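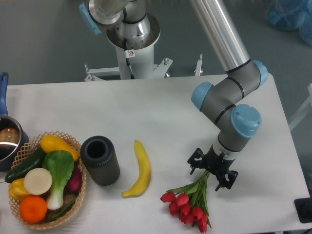 Figure 3. Tabletop setup used for the planner tests. The gripper is open over the tulips; the basket, the dark container and the toy banana are the other items in the planning problem.

4.2 Grasp selection in clutter

The planner receives a segmented point cloud and a target label, and it must return one grasp pose together with a path of the arm. In our first version these two steps were separate. Bakuron, our grasp sampler, proposed 300 candidates for each target, and the motion planner tried them in order of score until one was reachable. This worked well for compact objects such as the banana. For the artificial tulips (Figure 3) it worked badly. The stems are long and thin, so the highest scores were given to the dense part near the flower heads, where the fingers close on many surfaces at the same time and the contact model is not reliable.

We therefore changed the order of the computation. For each object we now estimate the main axis and divide the points along it into short sections. A section is accepted only if its width is smaller than the opening of the gripper and if the points inside it form one connected group. Candidates are sampled only in accepted sections. The score also contains a term for the distance to neighbor objects — this term was proposed by Domínguez for bin picking, and we use it without modification.

Reachability is checked earlier than before. Watach, the collision checker, keeps a coarse voxel map of the table and of everything that stands on it. A candidate is removed if the last part of the approach passes through an occupied voxel. The basket is treated as a closed box up to the height of its highest content, so the vegetables in it are not modeled one by one when the target is outside the basket. This is conservative, and in a few layouts it rejected a grasp that a person would consider easy.

We recorded 843 planning requests on the Tranotholm cell in August. With the old order, 218 of them ended without a valid path inside the time limit of 2000 ms. The remaining failures of the new order are discussed in Section 5. The code for the section test was written by Baltazar Escobedo and it is shared with the simulator, so both use the same thresholds.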